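Hi Mark Anthony,

June's been a good one for the Stastberg community kitchen! We spent $870 of the grant, mostly on flour, oil and the second-hand fridge, and 29 people signed up for the bread nights (I'd have been happy with half that).
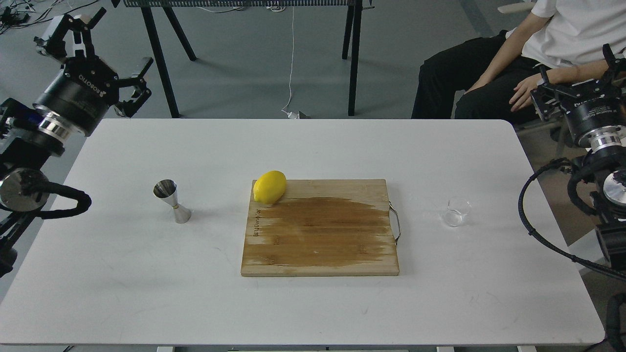 The Bragança cornbread recipe is finally sorted and goes in the booklet next month. I'm after a bit more for gear too -- our square bamboo board with the wire handle has a big dark stain across most of it, and I'd like two more boards in the same style. Call it $300 with the scales.

Seven sessions left before the break.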